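Schubladenzelle: Greifer verliert Referenz nach dem Einräumen

Forum > Zellen, Greifer, Kleinroboter > Einrichten und Warten

ruettelplatte schrieb am 8/3/20:

Hallo zusammen, ich muss mal meine Freude und meinen Frust gleichzeitig loswerden!

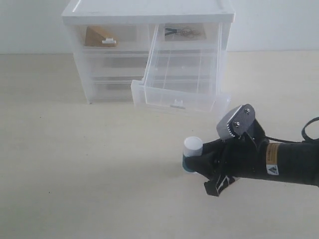 Die Zelle läuft jetzt seit Juni bei uns in der Werkstatt und ich bin immer noch jeden Morgen begeistert, wenn der Arm anfährt. Aufgabe: Schublade am Kleinteilemagazin aufziehen, Behälter reinstellen, Schublade zu. Klingt nach nichts, macht aber wahnsinnig viel Spaß beim Teachen. Greifer ist ein Pandatine mit den schwarzen Fingern, Steuerung von Trirnar, das Magazin ist ein ganz normales aus durchsichtigem Plastik.

Jetzt das Problem. Nach längerem Betrieb passt die Griffhöhe an der großen rechten Schublade nicht mehr. Die Finger setzen 2 mm zu tief an, und die Lade wird beim Ziehen vorne nach unten gedrückt. Danach klemmt sie natürlich beim Zuschieben. Neu referenzieren hilft, dann ist eine Weile Ruhe, und nach 1000 Zyklen geht es wieder los. An den kleinen linken Laden merke ich davon gar nichts.

Wo würdet ihr anfangen zu suchen?

Fettpresse_Nord schrieb:

Schöne Zelle! Mein erster Verdacht wäre die Fingerbefestigung. Bei den Pandatine-Greifern setzen sich die Schrauben nach den ersten Wochen, das hatten wir an allen 4 Stationen. Finger runter, Auflageflächen sauber wischen, mit Drehmoment wieder anziehen und eine Markierung mit Lackstift über Schraubenkopf und Gehäuse. Dann siehst du beim nächsten Blick sofort, ob sich was bewegt hat.

Und die Platte oben auf dem Greifer gleich mitprüfen, die sitzt ja auch nur an zwei Sechskantschrauben, soweit ich das erkennen kann.

kugelumlauf schrieb:

Da muss ich widersprechen. Lose Finger geben dir eine Streuung, mal zu hoch, mal zu tief. Eine Abweichung, die immer in dieselbe Richtung läuft und nach dem Referenzieren weg ist, kommt für mich aus der Achse oder aus dem Magazin. Ist das Ding überhaupt fixiert? Wenn das nur auf dem Tisch steht, schiebt es dir der Arm bei jedem Zudrücken ein Stückchen nach hinten.

ruettelplatte schrieb:

Äh. Nein. Steht auf dem Tisch. Ich hatte am Anfang Anschläge, die sind beim Umbau weggekommen und ich wollte sie wieder dranmachen ...

Aber würde das die Höhe erklären? Nach hinten wandern ist ja eine andere Richtung.

kugelumlauf schrieb:

Kommt auf deine Bahn an. Wenn der Arm schräg von oben anfährt und erst bei Kontakt zugreift, dann landest du tiefer, sobald das Magazin weiter hinten steht. Fährst du mit Kontaktsuche?

ruettelplatte schrieb:

Ja! Mit Kontaktsuche, schräg von oben, weil ich sonst mit dem Kabel oben am Arm Ärger kriege. Mensch, das könnte es sein.

Fettpresse_Nord schrieb:

Trotzdem die Schrauben prüfen. Dauert keine Viertelstunde. Und wenn du schon dran bist: Zieh das Kabel so nach, dass die Schlaufe Luft hat, aber nicht weiter ausschlägt als nötig. Wir haben von Grīnberga so kleine Klettbinder, die gehen dafür prima.

Ülle Paju schrieb:

Ich betreue bei Plullden eine ganz ähnliche Station und kann zu beidem etwas sagen. Die Anschläge sind Pflicht, da bin ich bei kugelumlauf. Zwei Winkel hinten, einer seitlich, und das Magazin mit der Hand fest dagegen drücken, bevor du neu teachst. Wir haben es erst mit Gummifüßen probiert, das hielt ein paar Tage und fing dann wieder an zu kriechen.

Zusätzlich würde ich die Zugbewegung an der großen Lade ändern. So eine breite Plastiklade hat viel Spiel in der Führung, und je weiter sie draußen ist, desto mehr kippt sie. Ich ziehe nur so weit, dass der Behälter gerade hineinpasst, und beim Schließen fährt der Arm die Front zuerst leicht an und hebt sie, dann erst wird geschoben. Seitdem klemmt bei uns nichts mehr.

Wartung läuft bei uns so: alle 2000 Zyklen Finger abwischen, Schrauben kontrollieren, Referenzfahrt, einmal jede Lade leer auf und zu. Steht auf einem Zettel neben dem Schaltschrank.

kugelumlauf schrieb:

Das mit dem Anheben finde ich riskant. Wenn die Finger dabei unter die kleine Griffnase rutschen, hebelst du sie irgendwann ab. Ich würde lieber die Führung mit trockenem PTFE-Spray behandeln und ganz gerade schieben.

Ülle Paju schrieb:

Spray hatten wir auch, das zieht in einer staubigen Halle den Dreck an. In einem sauberen Raum kann es gut gehen. Und ich greife zum Heben nicht an die Nase, sondern fahre mit geschlossenen Fingern unter die Vorderkante.

kugelumlauf schrieb:

Trocken heißt trocken, da klebt nichts. Aber gut, unter der Kante ist was anderes, damit kann ich leben.

ruettelplatte schrieb:

Ihr seid großartig, vielen Dank! Stand heute Abend: Winkel sind dran, Magazin liegt sauber an, alle Punkte neu geteacht. An den Fingern war übrigens wirklich eine Schraube locker (Fettpresse_Nord darf sich freuen), ist jetzt mit Lackstift markiert. Den kürzeren Zug habe ich auch schon drin und das sieht so viel ruhiger aus - ich stand bestimmt eine halbe Stunde daneben und hab nur zugeschaut.

Das Anheben von unten probiere ich morgen mit halber Geschwindigkeit. Spray lasse ich erstmal weg. Ich melde mich, wenn die ersten 1000 Zyklen durch sind.

Fettpresse_Nord schrieb:

Wusste ich's doch mit der Schraube! Schreib bitte auch dazu, welches Drehmoment du genommen hast, die Angabe im Handbuch ist bei meinem nämlich kaum lesbar.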